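How to pack a week's clothes into one small bag

I used to be a dreadful packer. Big suitcase, half of it unworn, and a sore shoulder by the time I got to the platform. Then my friend Chiến Lã went off for a whole week in June with a bag I'd have used for the gym, and I made him show me how he did it (over a very long lunch). I've packed his way ever since, with a few changes of my own.

1. Choose the bag first

Don't lay out your clothes and then look for something to put them in, because you'll always reach for the big one. Mine is an old Filach rucksack, and it weighs 467 grams empty, so I can still lift the thing when it's full.

2. Pick a colour and stick near it

Everything on top should go with everything on the bottom. I take navy trousers, grey shorts and then let the T-shirts be as loud as they like — nobody minds a bright top with plain trousers.

3. Fold into strips

Lay each top out flat and smooth it with your hands, starting from the middle.

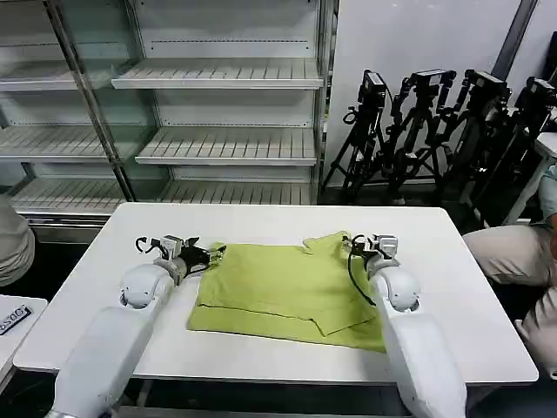

Sleeves go in next, then I bring the hem up towards the neck, and fold again until I've got a long strip. I know lots of people swear by rolling, and it's fine for socks and pyjamas! But my rolls always come undone when I pull one out, and then I'm standing in a hostel corridor with pants everywhere. Strips stand up side by side in the bag, so you can find the one you want without digging.

If a strip comes out lumpy, shake it open and have another go. Thick hems are the usual trouble, so try to keep them on the outside. 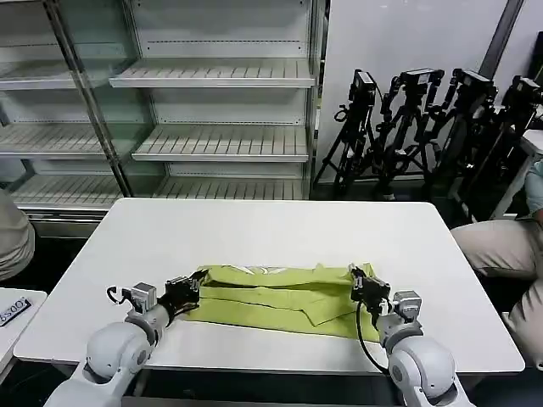
4. Fill from the bottom up

Shoes first, heels against the back, with socks stuffed inside. Trousers go round the edges and the strips stand in the gap. Wash bag last, right at the top, as you'll want it on the train.

5. Weigh it and take out 3 things

Do this the night before, with a cup of tea. I hang the bag off a luggage scale and then remove three things, whatever it says. Last time it was a jumper, a second belt and a hardback I was never going to finish. I did miss the jumper a bit on Friday evening, but I borrowed one.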